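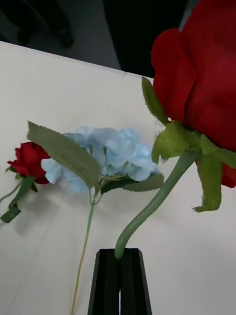 Six in the morning at the Guldale workshop and Siiri Miettinen is already swearing at a fingertip. Quietly, in Finnish. She has a toothbrush in one hand and a torch in her teeth, and the gripper on cell 2 is being cleaned before anyone gets coffee.

The job is fake flowers. Guldale makes arrangements for hotels and showrooms, the kind that sit in a lobby for years and get dusted. Roses, hydrangeas, buds on short stems. People still do the arranging. The cell does the dull part before it – pick a stem off the sheet, turn it, lay it in the tray the right way up. One arm, two black fingers, a small camera at the wrist. Sounds simple. Took from May until the middle of summer to get it to behave.

"A bolt is a bolt," Miettinen says, torch out now. "A stem is a suggestion."

She means the bend. Artificial stems come out of the box curved, and every one curves its own way. Some make a lazy S. Grab one too low and the bloom swings round and leans on its neighbor. Grab too high and you crush the sepals, and crushed sepals mean somebody sits there with tweezers. So the fingers want to close on the plain part of the stem, well under the bloom, and they want to close gently.

How gently is the first thing she checks. There is a strip of scrap stem taped to the side of the cabinet, cut from a reject, and she closes the fingers on it at the working setting. Tug. It should hold. Open, look for a dent. No dent. Written in the book with the date, August 31, 2026, and her initials, which look like a seagull.

Then fluff. Fluff is the enemy here. The leaves and sepals are cloth, and cloth edges fray, and the loose threads go everywhere. Into the joint behind the fingers mostly. A thread or two does nothing. A wad of it stops the fingers closing all the way, and then the controller thinks it's holding a stem when it's holding air. The cell spent a whole shift in June placing nothing, very neatly, into trays. The counter said 60 good picks in the hour. The trays said otherwise.

So now, every morning: brush out the joint, blow it from behind (never from the front, it just packs the stuff in deeper), wipe the finger faces with a dry cloth. No solvent. Solvent softens the dye on the next stem and you get red on everything.

Next the camera. The lens gets the same lint as everything else, plus a film nobody at Guldale has identified. Miettinen breathes on it, wipes once, checks the picture on the screen. She wants the edge of a leaf to look like an edge. If it's soft she wipes again. If it's still soft she looks at the bracket, which is held on by two screws, one of which likes to walk.

The walking screw has history. Clesora, the integrator who built the cell, put it in dry. Fine for the boxes the arm was first sold to move. Not fine with a wrist that twists all day. The camera sagged by less than the thickness of a coin, and the picks drifted down the stem a little more each day, so slowly that people blamed the flowers. Obradović, the Clesora tech who looks after the site, drove over, looked at it for 20 minutes and then laughed. Thread locker on both screws. A line of white paint across each head so you can see if it moves. The paint costs nothing and it's the best thing on the machine, Miettinen reckons.

The sheet is the other thing. Stems get laid out on an off-white sheet, matte on purpose. The first one was shiny plastic and threw the lights straight back at the lens – pale blue hydrangea on a glaring white table, good luck with that. Red roses it could find all day. The matte one fixed it, more or less. It creases though, and a deep crease throws a shadow that can pass for a stem. Smooth it by hand at the start of shift. Swap it when smoothing stops working. There's a stack of clean ones under the bench.

Overlaps she's given up fighting. When a leaf lies across the next flower along, the arm takes whichever stem it can see the most of and leaves the other for the next pass. Slower. Obradović wanted to shake the table to spread them out. They tried it. Don't ask.

Last job before the start button, the homing check. She sends the arm to a steel pin at the corner of the table and slides a feeler gauge in between. If it goes in with a bit of drag, good. If it drops in loose, she reruns the calibration, which takes 55 minutes and ruins the morning. Today there is drag.

Grodutham, the plant across the river, has ordered a cell of its own and is sending two people over to watch her do all this. She's told them to bring a toothbrush. A stiff one, the soft ones just move teh fluff around.

First stem of the day is a rose. The fingers close, the bloom wobbles, and Miettinen watches the stem and not the screen. Then she goes for coffee.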